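Teilnehmende für Greifervergleich gesucht

Jeder Hersteller adaptiver Finger verspricht, dass sie alles halten. Wir bei Wutier glauben das erst, wenn Leute ohne Vorkenntnisse den Arm geführt haben - deshalb die Reihe Fandby. Sortiert werden Fläschchen und Getränkedosen in Becher, verglichen werden zwei Fingersätze. 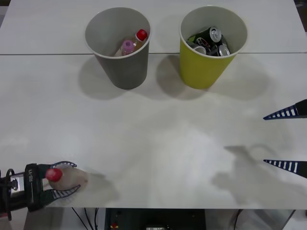

Lamellenfinger am Sortiertisch
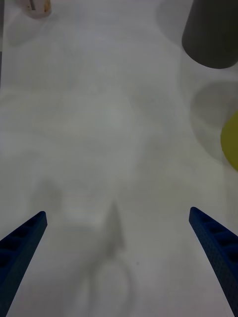 Was wir bieten und was nicht

70 Euro pro Sitzung, Kaffee, keine Wunder. Die Steuerung Zulu ruckelt manchmal, und aus mehr als 600 Durchläufen wissen wir noch immer nicht, welcher Satz besser ist. Wer nur Erfolge sehen will, ist hier falsch.

Anmeldung bis Samstag, 1. Februar 2020, bei Lerato Sibiya.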